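Ploris opens order book for steel tableware line

February 2022
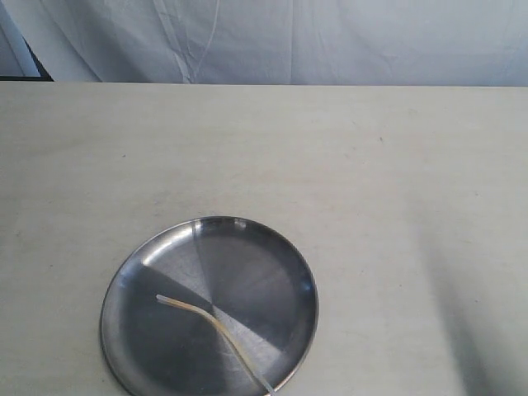 Round stainless steel plate with raised rim, from the Ploris range.

INMONT - Ploris is now taking orders from cafes, school kitchens and small caterers for its stainless steel tableware. First run: 2,000 plates. Shipping from the Inmont warehouse as orders come in.

Shallow profile, smooth rim, raised slightly all the way round. No pattern, no color. Stacks flat, goes through a commercial dishwasher.

"We had 77 kitchens on the waiting list by the end of January and most of them asked for the same thing, a plain plate that stacks," said Jolanta Kaczorowski, sales lead at Ploris. "So thats where we started. Bowls come later."

The plate was drawn up by Iestyn Beddoe and went through 4 rim versions before the current one was signed off. Early versions were deeper. Trial kitchens found them awkward to carry in a stack and said so.

Trade orders go through Czarnecka, which handles distribution for the whole range. Minimum order is one case. Mixed cases not available yet. Lead times will be confirmed by email once an order is placed, please dont call the warehouse direct.

Tumaini Magesa, who buys for the Cellbridge canteens, has ordered 215 plates for the spring refit. "Ours were chipped ceramic, all different sizes. I wanted one plate for everything and I wanted it soon."

Samples on request for registered trade buyers, one per adress.

Press contact: Aldo D'Amico, Ploris press office, Inmont. Price list and care sheet available from the same office.

ENDS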